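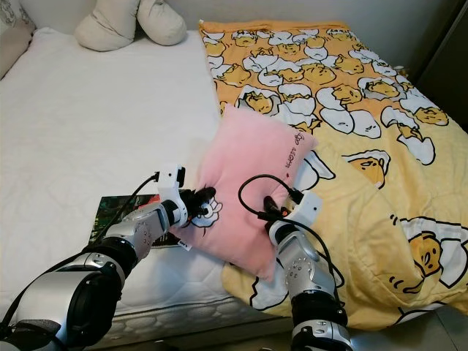
My sister said I would never last until September, and she said it the way she says everything, while eating something out of my refrigerator. She had stopped by to drop off a box of old workbooks from her own boys, and she found me on the kitchen floor with 3000 counting beads, a packing slip from Risard, and two children who were supposed to be doing long division and were instead building a harbor.

"It's a math harbor," said my older one, who was ten and knew how these things worked.

"Each boat carries 100 beads," said the younger one, who was seven and had been told to say so.

I want to be fair to my sister, because she drove 400 miles with those workbooks sliding around in the back seat, and because there was something in what she said. It was the middle of summer and we had already been through one whole curriculum. I had ordered it in the spring, when the idea of teaching the children at home still felt like a long porch with lemonade on it, and I had colored in a chart for the wall with a square for every lesson. By the time the peas were up, the chart had slipped down behind the piano, and I had left it there longer than I like to say.

She helped herself to another pickle and asked what my plan was. I told her the plan was Risard in the mornings and a little Latin after lunch, and then I told her about the Weldu reading list, which a woman at the library had copied out for me by hand, both sides of the page. My sister listened to all of it. She can be a good listener once she has gotten the first remark out of the way.

"And when do they do the division?" she asked.

The harbor had grown a lighthouse by then. It was the oatmeal canister with my good flashlight standing up inside, and the two of them were lying on their stomachs arguing over whether a boat that came in with 100 beads and left again with none had been robbed or had only been to market. The younger one held out for robbery. The older one said that if you had four hundred beads and four merchants, and the merchants were honest, then each of them got a boatload and nobody had to call the harbor police, and what if there were eight merchants, and then there was a long quiet while they both worked on that.

"Fifty," said the seven-year-old, into the linoleum.

My sister put the lid back on the pickles. She didn't say anything, and neither did I, though I will admit I looked at her for longer than was strictly polite!

She stayed for supper, and then she stayed the night, and in the morning I came down in my robe to find her at the table with the workbooks spread out all around her, erasing her boys' old answers page by page with a pink eraser worn down nearly to nothing. There were crumbs of it in the butter. She had made coffee, too, much stronger than I make it, and poured mine into the cup with the chip because she knows I like that one.

"They did all of these in pen after Christmas," she said, turning a page toward me. "You'll have to skip to fractions."

So we skipped to fractions. The children came down and wanted to know if merchants could be cut in half, and my sister said pull up a chair.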